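홈 > 네트워크 장비 > 산업용 스위치 > Flerkby 130 관리형 스위치

Flerkby 130
8포트 관리형 스위치, 팬 없음, DIN 레일 / 벽면 겸용
제조: Ruggiero
국내 공급: Imcombe
재고 있음. 당일 발송 오후 3시 마감

가격 49만원 (부가세 별도). 수량 견적은 메일로 주세요. 전화는 오전에 잘 안 받습니다, 출고 작업 때문에.

개요

작은 현장용 스위치 찾는 분들한테 제일 많이 나가는 모델입니다. 포트 8개, 전부 기가비트. 업링크용 SFP 슬롯 2개 따로. VLAN, 포트 미러링, QoS 다 됨. 라우팅은 안 됩니다. L2 장비예요. L3 필요하면 상위 모델로 문의.

케이스는 금속, 앞면에 포트랑 LED, 윗면에 전원 단자. 리셋 버튼은 앞면 왼쪽 작은 구멍. 클립 펴서 누르면 됩니다. 10초 누르면 공장 초기화니까 조심.

예전 펌웨어 쓰시던 분들, 미러링 설정 메뉴 위치가 바꼈습니다. 모니터링 > 포트 쪽으로 옮겨졌어요. 설명서는 아직 옛날 화면입니다. 수정본 나오면 자료실에 올릴게요.

기본 사양

포트: 10/100/1000 RJ45 × 8
업링크: SFP × 2 (모듈 별매)
전원: 12~48V DC, 이중 입력
소비전력: 최대 15W
동작 온도: 영하 20도 ~ 영상 60도
MAC 테이블: 8K
점보 프레임: 지원
PoE: 없음
크기: 높이 130mm, 폭과 깊이는 도면 참조
설치: DIN 레일 클립 기본 장착, 벽면 브라켓 동봉
관리: 웹, SSH, SNMP v2c/v3
콘솔: RJ45 시리얼

PoE 없습니다. 상품평에 PoE 되는 줄 알고 샀다는 얘기가 계속 올라와서 한번 더 씁니다. 카메라나 AP에 전원 줘야 되면 이 모델 아니에요.

포함된 것

본체
전원 단자 블럭 (나사식)
벽면 브라켓 1조, 나사
콘솔 케이블
간단 설명서 (영문)

어댑터는 안 들어있음. DIN 레일용 파워 쓰는 현장이 대부분이라. 책상 위에서 먼저 설정해 보실 분은 12V 어댑터 옵션 같이 담으세요.

QoS 관련

큐는 포트당 4개. 엄격 우선순위랑 가중치 방식 중에 선택. 공장 기본값은 가중치입니다. 제어용 트래픽이랑 영상 트래픽이 한 선으로 올라가는 구성이면 제어 쪽만 엄격 우선순위로 빼는 게 보통이고요. 802.1p 태그 그대로 읽고, DSCP도 읽습니다. 둘 다 붙어 있으면 DSCP 우선. 이건 설정에서 바꿀 수 있음.

속도 제한은 포트 단위로만 됩니다. VLAN별 제한 안 됨. 문의 많음.

브로드캐스트 스톰 제어는 기본이 꺼짐. 켜고 쓰세요. 루프 감지도 꺼져 있습니다. 둘 다 웹에서 체크 하나씩.

이중화

RSTP 지원. 링 프로토콜은 Ruggiero 자체 방식이라 다른 회사 장비랑 섞어서 링 구성은 안 됩니다. 섞어 쓸 거면 RSTP로 가세요. 링 마스터는 한 대만 지정. 두 대 지정하면 로그에 경고만 뜨고 동작은 합니다만 나중에 꼭 문제 생겨요.

이중 전원은 둘 중 전압 높은 쪽에서 당겨 씁니다. 한쪽 끊기면 경보 접점 열림. 접점 배선은 설명서 7쪽.

펌웨어

현재 출고 버전 2.4. 2.1 이하에서 바로 2.4로 못 올라갑니다. 2.2 거쳐서 올리세요. 설정 파일 백업 먼저. 올리는 중에 전원 빼면 콘솔로 복구해야 되고 그건 좀 귀찮습니다.

파일은 자료실에 있고 압축 풀고 bin만 올리시면 됩니다. zip째로 올리면 오류 납니다.

같이 많이 사는 것

SFP 모듈 1G 멀티모드
SFP 모듈 1G 싱글모드
12V 어댑터
48V DIN 파워
Plaserville 단자 라벨 세트 (낱장 아님, 묶음)

Plaserville 라벨은 흰색만 재고 있고 노란색은 8월 입고.

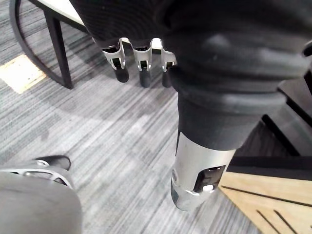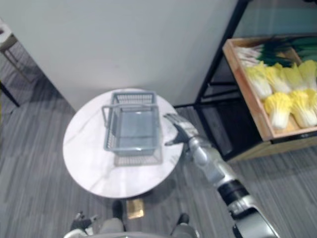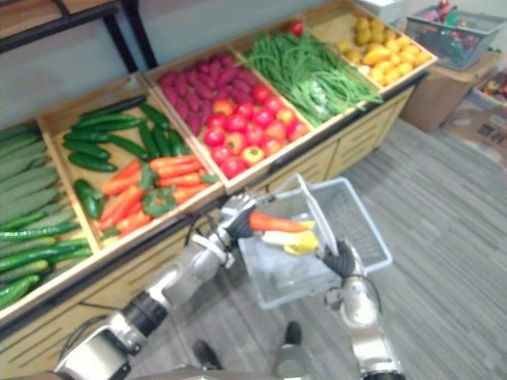
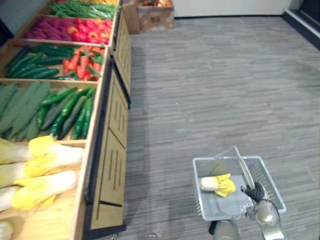
배송 / 반품

오후 3시 전 결제면 당일. 10대 넘어가면 하루 더 걸릴 수 있습니다. 제주랑 도서지역은 추가 운임.

단순 변심 반품은 봉인 스티커 안 뜯은 것만. 불량은 받으시고 바로 연락 주세요. 시리얼 번호 필요합니다, 옆면 은색 스티커. 사진으로 보내주셔도 되고요. 선출고 교환은 법인 고객만 됩니다.

보증 3년. 낙뢰, 침수, 전원 극성 반대로 물린 건 제외. 극성 보호회로가 있긴 한데 48V에서 거꾸로 물리면 장담 못해요.

자주 오는 문의

웹 접속이 안 돼요
기본 IP가 192.168.1.254 입니다. PC를 같은 대역으로 맞추고 다시. DHCP로 안 받아옵니다. 초기 비밀번호는 본체 스티커, 첫 로그인 때 변경해야 넘어갑니다.

SFP 꽂았는데 링크 안 올라옴
속도 고정돼 있는지 보세요. 10G 모듈은 안 됩니다. 타사 모듈은 되는 것도 있고 안 되는 것도 있는데 목록 관리는 안 하고 있습니다.

로그 몇 줄까지 저장돼요?
3,782줄. 넘으면 오래된 것부터 지워집니다. 길게 보관하려면 syslog 서버로 보내세요. 전원 꺼도 로그는 남습니다.

시간이 자꾸 1970년으로 돌아갑니다
내장 배터리 없음. NTP 서버 잡아주세요. 내부망이라 NTP가 없으면 다른 스위치 한 대를 서버로 지정 가능.

LED가 주황색으로 깜박
전원 한쪽만 들어온 상태. 단일 전원으로 쓸 거면 경보 설정에서 P2 해제하면 꺼집니다.

세로 말고 가로로 달아도 되나요
됩니다. 위아래로 손가락 두 개 정도 띄우세요. 팬이 없어서 케이스가 뜨듯해지는 건 정상이에요.

기술 문의: Hawi Habte (영어, 한국어 둘다 가능)
견적 문의할 때 수량, 납기, 세금계산서 정보 같이 적어주시면 빠릅니다. 도면은 dwg랑 step 있고 메일로 요청하시면 보내드려요. 인증서 사본도 마찬가지

관련 제품
Flerkby 130 PoE 버전 (입고 미정)
Flerkby 5포트 비관리형
DIN 레일 35mm 1m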